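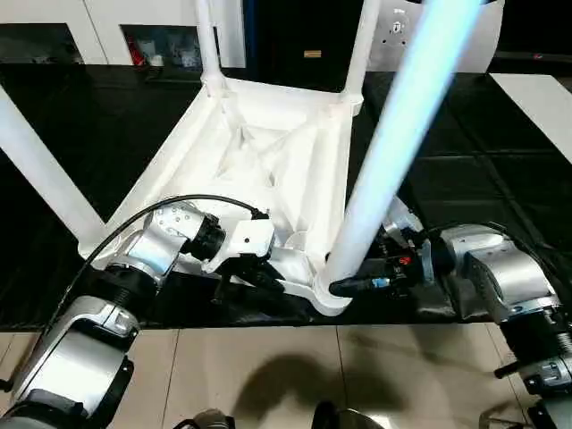
How do I get the legs out of a white plastic stool so I can store it flat?

Turn the stool over on a table and take the legs out one by one, twisting each a little while you pull straight. Do not bend them to the side, the corner of the seat can crack.

Details from the asker: My stool is a Loketti, bought second hand, no paper with it. I move to a smaller flat in May and want to put it behind the wardrobe. One leg came out, the other three do not move. Is there a hidden clip?
Asked by ruoxi_x

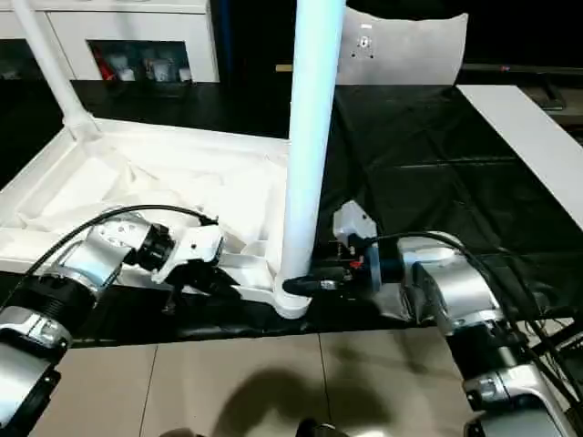

Answer 1 (marked as useful by the asker)
I had the same trouble with mine. There was no clip, the legs were only pushed in very hard. Put a cloth on the table first, so the seat does not get scratches. One hand must hold the seat near the corner and the other hand holds the leg low down, close to the seat. If you hold it at the top you only bend it. For the worst leg I poured warm water over the joint, waited 6 minutes and tried again. Please do not use boiling water. When you put the legs back, press until they stop, and sit on it carefully the first time.
Nesrin Canpolat

Answer 2
just pull harder

Answer 3
Mine is from Gallardo so maybe it is different, but there the legs had a small screw under a cap. Look with a torch before you use force. Also I would not put oil in the joint. I did it once and after this the leg was slipping out every time I lifted the stool.

Viewed 2662 times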